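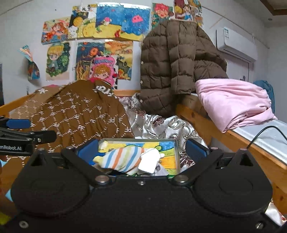
*Hand-held gripper over a small striped cloth item in a shallow box, with the bedding still to be straightened.*

**Can a machine tidy a bedroom yet?**

Not a whole one. We get this question more than any other, so the January issue seems a fair place to answer it.

Folding a flat towel on a clear table is mostly solved. In the Waromus trials in November, the arm folded 147 towels in a row before someone had to step in. A bedroom is harder. Bedding bunches up and hides its own edges. A puffer coat changes shape when you squeeze it. Small cloth things are worst of all — the pads close on two layers when you wanted one, or they pick up the tag and leave the rest.

The Zilach team has set itself a target of 2000 recorded chores in lived-in rooms, done by people using hand-held grippers. The list covers picking up small items, moving clothes off the bed, folding and putting away. Making the bed comes last.

Trilik is working on the same problem from the shop floor, where staff sort returned clothing into 4 bins. Shirts go well. Anything with a lining is still sent back to a person.

Our view is that a machine will clear the clothes off a bed before it can make one. Readers in Cieślak who want to compare notes on fabric handling can write to the usual address. The next issue covers finger pads and how fast they wear on denim.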